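Subject: Re: [localgov-talk] Skutance water bond, why is there no vote

Marisa Cattaneo wrote:
> Can somebody tell me how the county gets to borrow for the new
> water plant without putting it on the ballot? I thought anything
> over a certain size had to go to the voters. My neighbor says it's
> a "revenue bond" so it dosen't count. Doesn't count as what, it's
> still us paying it back??

Marisa, your neighbor is right, sort of. Revenue bond gets paid from water bills. General obligation bond gets paid from property tax and THAT one needs a vote. So they picked the one that skips you. Legal, yes. Do I like it, no.

What bugs me more is the rate study. Read it last night, all of it. It assumes 3,194 hookups by the end of the loan. We have 1,494 now. Where are the rest coming from? Pukgate was supposed to be houses by now and it's still a field with a sign in it. If those hookups don't show up the payment is the same and fewer people split it. Page after page on pipe sizes and one paragraph on that. 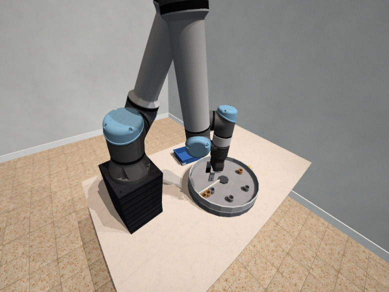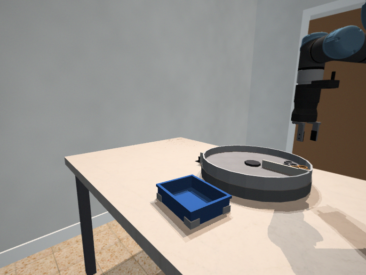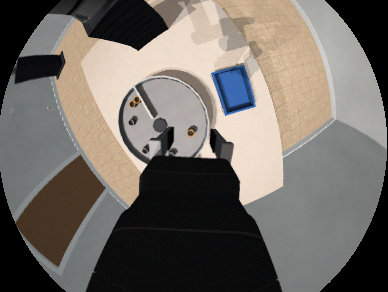
Round dish on the table in all three.

Skutance, 12 Jul 2023

Went to the work session. 4 members there, one left early. Favex did the slides (they did the study too, and they want the engineering contract, draw your own conclusions). I asked what happens to the bill if growth is half of what they say. Answer was they would "revisit the rates." So, up.

Also asked for the reserve fund balance. They'll get back to me. Asked in the spring too, same answer.

To be fair to them the old plant is in bad shape and the state has been on the county for years. Not saying don't build it. I'm saying use real numbers and let people vote even if you don't have too. If the hookup fee goes up by some 400 dollars like the draft says, the builders will yell and maybe then the board will listen to somebody.

There's a petition route in the county code, I think, but the window is short and starts when the notice gets published. Does anyone know if it ran in the paper yet? I didn't see it but I only get the weekend edition.

Will type up my notes when I get a minute, gotta run. Mets are on.

Gintarė Dambrauskienė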